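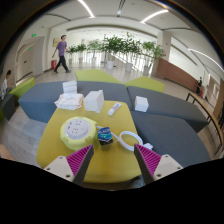
Lounge corner, ground floor hallway, middle table with the cable reel out.

Projects > Shared Spaces > Kasgate > Lounge corner

Filed under: Furniture & Small Things, Tidying Notes

# Kasgate Lounge Corner - object list and tidying notes

This README goes together with the photo folder and the object table of the lounge corner at Kasgate. It is written for the people who set up the corner, tidy it, or want to use our list for their own room. English is my second language, so if a sentence is not clear please write to me and I will correct it.

## What is in the folder

- `objects.csv` - one row for each thing, 115 rows in this version
- `places.csv` - the names we use for the seats and the table
- `photos/` - pictures of the corner in normal use
- `notes/` - short texts written after tidying, mostly by Ilse Schwerdtfeger

The two tables are saved in UTF-8 with a comma as separator. Some notes contain commas too, and these are in quotation marks.

## The furniture

The corner is made of modular lounge seating, placed around a low upholstered table. The table is mustard-yellow with rounded corners. The benches near to it are in grey tones, and the single pieces farther out are lime green. The floor is light grey stone tile.

In `places.csv` the seats have names by colour and side, for example `bench_grey_right` or `seat_green_back`. In the first version we gave them numbers, but the modules are moved often and after one week the numbers were wrong. Please use the colour names. If a module is turned around it keeps its name.

The table is soft, so a tall thing can tip over when somebody sits down hard beside it. Cups are not allowed on the table without a tray. The trays are in the cupboard beside the stairs.

## The small things

These categories are used in the column `group`:

**Power.** The cable reel is round and lime-yellow with a white top. It lives on the left half of the table when people are working in the corner. The white cable should be laid in a loose loop and not pulled tight over the edge. At closing time, wind it up and put it in the cupboard.

**Cloth and paper.** Folded napkins and the table cloths. Napkins are stacked on the seat behind the table if there is no space on the table, and this is fine. Cloths should be folded two times in the long direction and once in the short direction. A cloth with a stain gets the value `wash` in the column `state`.

**Tubes and packets.** Everything in a squeeze tube or a small printed packet. We write the colour of the label and not the content, as the contents change with each order. A white tube with red and blue on the label is simply `tube_white_redblue`.

**Boxes.** White cubes in two sizes, written as `cube_large` and `cube_small`. They do not have to stand together. Please do not use the small one for rubbish, it has happened two times already.

## Columns in objects.csv

- `id` - four digits
- `name` - short name, small letters, with underscore
- `group` - one of the four groups above
- `usual_place` - a name from `places.csv`
- `state` - `ok`, `wash`, `missing` or `replace`
- `comment` - free text, can be empty

The column `usual_place` says where a thing belongs at the end of the day. In the photos you will often find it in another place, and the table was not changed for this.

## How we tidy

1. Lift the cloths and napkins first and put them on a clean seat.
2. Unplug and wind up the cable.
3. Collect tubes and packets in the large cube.
4. Wipe the table with a damp cloth, then wait 10 minutes before anything goes back.
5. Push the benches back so that a cleaning trolley can pass - 40 cm between bench and table is enough on the right side.

Rosemarie Kohlhase does the wiping before the folding, and she is faster than I am. Both orders are accepted.

## Known problems

- Entries with the supplier name Plirkby are sometimes written `Plirkbi`. I corrected 20 of them and there can be more.
- "Grey" and "grey-blue" were mixed by different writers. In bright light from the hallway the colours are difficult to separate.
- Two cloths have the same `id`. It will be repaired in July.

## Changes

Version from June 15, 2025: colour names for all seats, new group for boxes, tidying steps rewritten.

Before this: first list by Bakhtiari, with numbers for the seats.

## Contact

Questions about the table go to Ilse Schwerdtfeger, questions about the cupboard key go to Rosemarie Kohlhase. The key is not kept at the front desk any more.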